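Pralmont Oval Laundry Basket, Cream with Tan Rim

We've carried a lot of laundry baskets over the years and this is the one that keeps going home with the people who work here! The Pralmont is a cream plastic oval with slotted walls, a tan-brown band around the rim and a white handle at each end, so you can grab it with both hands and go straight down the stairs (or hook it on one hip, which is how Marlene Barros in our shop carries hers).

What we like best is how low it sits. You can park it on the floor right in front of a front-loading washer and pull everything straight down into it, socks and all, with no balancing on top of the machine. 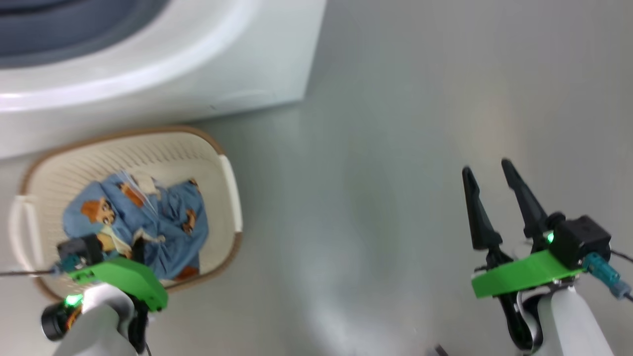

The slots are a bigger deal than they look. Damp things get some air while they wait for the line, and when you rinse the basket out in the tub the water runs off fast. The walls are smooth inside too – kids' pajamas, thin blouses, tights, we've had none of them snag so far.

It does not fold flat, so if you're short on closet space take a look at the Greltton instead. And the rim band doesn't come off for washing, just wipe it with a soapy cloth.

Item number: 556
Color: cream, tan-brown rim
Handles: 2
Care: warm water and dish soap, no bleach
Back in stock in January

Questions about size or shipping? Write to Amos Kincaid at the shop desk.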